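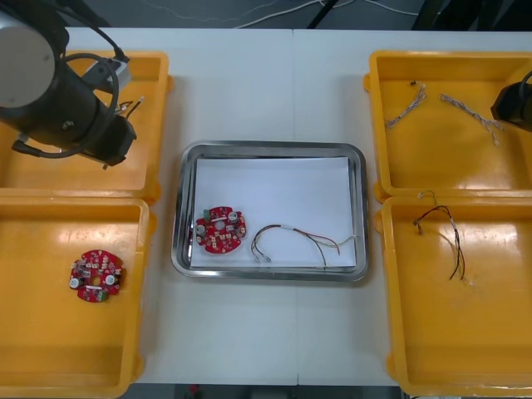
According to Rosalinda Navarro, the word "repairable" has been stretched so far that she no longer reads it on a box. She has run a small appliance repair counter for 19 years, and she was answering a question about the new star labels that Herent has started putting on its kitchen range.

I'd brought one of the brochures with me. It promises a "fix-first design philosophy" and parts support for the life of the product. Navarro read it standing up, turned it over to see if there was anything on the back, and handed it over again.

"Life of the product," she said. "Well, when the part runs out, that's the life of the product, isn't it? They haven't lied to you."

Her main complaint is with control boards. A kettle or a toaster she can usually sort out at the bench, but a washing machine or a dryer comes down to a board sooner or later, and the board is sold whole. She told me about a Hitavis dryer that came in this June with one dead relay. The relay would have cost the owner a few dollars. The board was quoted at $344 with freight, and the owner had seen a new dryer on special for not much more.

"So I changed the relay. I'm not supposed to. There's a line in the service manual saying boards aren't to be repaired at component level, and the authorized shops stick to it, and I can see why, they'd lose the contract."

I put it to her that manufacturers have a safety argument. A badly soldered joint in a machine that runs hot, unattended, in someone's laundry room is not a small matter. She agreed with more of this than I expected.

"Some of the work I see is frightening. People watch a video and have a go. But if safety's the worry, publish the schematic and train people. What they do is keep the schematic and sell the board."

Did she think the proposed labelling rules would help? She didn't. As drafted, a product earns most of its points for screws instead of glue and for having a manual available online. Price of parts counts for very little, and how long they stay in the warehouse counts for less. A Ratanaporn blender she'd had open that morning would score beautifully, she said: four screws, lovely clear manual, and a motor coupling that has been on back order since before Christmas.

I am less sure than she is that the labels are worthless. A weak rule can be tightened later, and some shoppers will at least ask the question. Navarro has heard that before, about energy ratings and about extended warranties, and wasn't in a mood to hear it again.

She charges $60 to look at a machine and takes it off the bill if the job goes ahead. It was $50 until last year. Plenty of customers hear the figure and leave, and she doesn't chase them.

"If it's a cheap one I'll tell them over the phone not to bring it in. Doesn't do much for my margins."

What would she buy herself, then? She was reluctant to name anything, and then named a Plernau washer -- the old one with the mechanical dial, long discontinued. Hers is in the basement at home. She has two more under a tarp for parts.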